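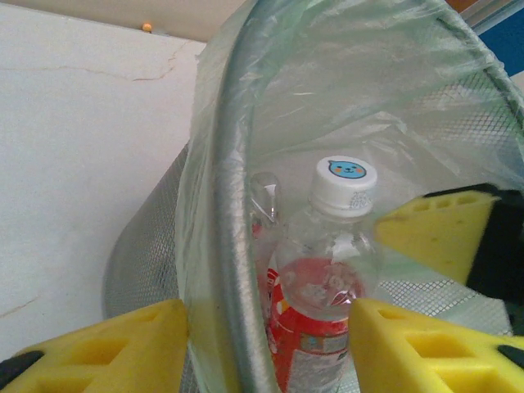
Moved our liner clips down an inch after reading your last post and the bag stopped sliding into the can, so thank you! My question is about the bottles. Do you let the kids use full ones for practice, or do they all have to be drained first? Ours leak all over the table.

Drain them, please, every one, and leave the caps on! I learned this the sticky way when the Drurirow after-school robotics club started its cleanup challenge (get the bottles off the table and into the wastebasket, arms only, no hands). A capped empty keeps its shape when it gets squeezed, and you can use the same bottle for weeks. So I thought I'd write up the rest of my club-night housekeeping tips, because most of them work just as well in a kitchen or a garage.

Washing first. We go through a lot of bottles, and I rinse mine in a sink of warm water with a squirt of dish soap, shake, dump, rinse again, then stand them upside down in the dish rack overnight. Put the caps in a sieve or you will lose them down the drain. I've lost plenty. 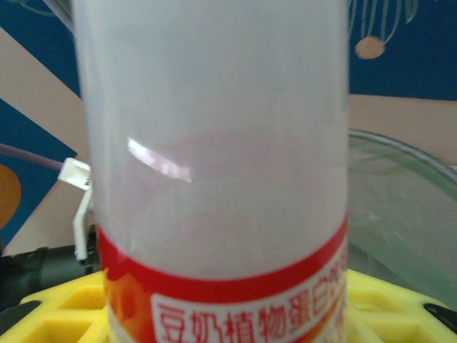
Labels are the next headache. Kids love to peel them, and then you've got a gummy stripe that picks up every crumb in the building. If the label is staying, leave it completely alone. I like to keep a few frosted white bottles in the mix, like the soy milk one with the big red characters, next to the see-through soda kind, so the teams have more than one look to practice on. If a label has to go, rub the leftover glue with cooking oil, wait 10 minutes, and wipe it with a paper towel. Soap after that, or it'll be slippery.

My table kit lives in one shoebox: microfiber cloth, painter's tape, spare liners, a dry paintbrush for dusting between parts. I buy the thin liners in the 220 roll and we still have most of it from October. Wipe the tabletop with a damp cloth (damp! keep it away from the boards and cables) and do it before the power goes on.

Oh, and mesh wastebaskets. They're light, so they tip. A strip of tape under the base helps, or a flat stone inside, under the liner.
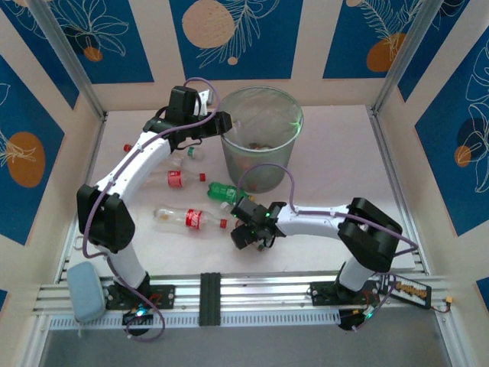

Practice table at Drurirow, bottles down and both arms in position.

One more for the parents who asked about storage. I hang the clean bottles in an old mesh laundry bag on the back of the closet door, where they get some air and don't start to smell. Mine holds plenty for a whole season, and the bag goes in the wash in June.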